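Last updated: 07/07/2026

Speaker notes – Halina Jabłońska, Plinder
Sorting cell at the Lindstead depot: what changed on shift

Slide 1. Scope. One site, one cell, drinks containers only. Glass, clear plastic and cans. The Gisham line is not covered.

Slide 2. Before the cell, pickers stood at the belt for 90 minutes at a stretch. Now 40. The rest of the hour goes on checking rejects and clearing jams. Pay grade unchanged – say this early, it will be asked.

Slide 3. Handling. Leave both pictures up while talking. Crushed cans are the awkward item: no two fold the same way, so grip height matters more than grip force.

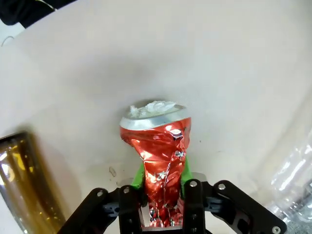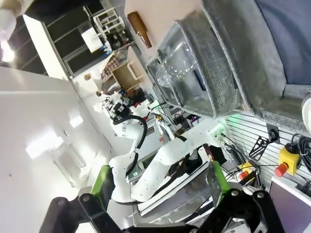 Green-padded gripper in both pictures: on a crushed can (first), open towards a second arm (second).

Slide 4. Log for the trial: 3,155 picks, 200 passed to a person. Do not quote a rate per hour, the belt speed was altered twice.

Slide 5. Staff points. Two pickers retrained on fault recovery. Emergency stop drill now part of induction. Main complaint is waiting – people dislike standing by for a fault. Mabaso has asked for the rota to be redrawn; no answer yet.

Slide 6. Questions. Refer costs to the handout.

14 shares | 3 comments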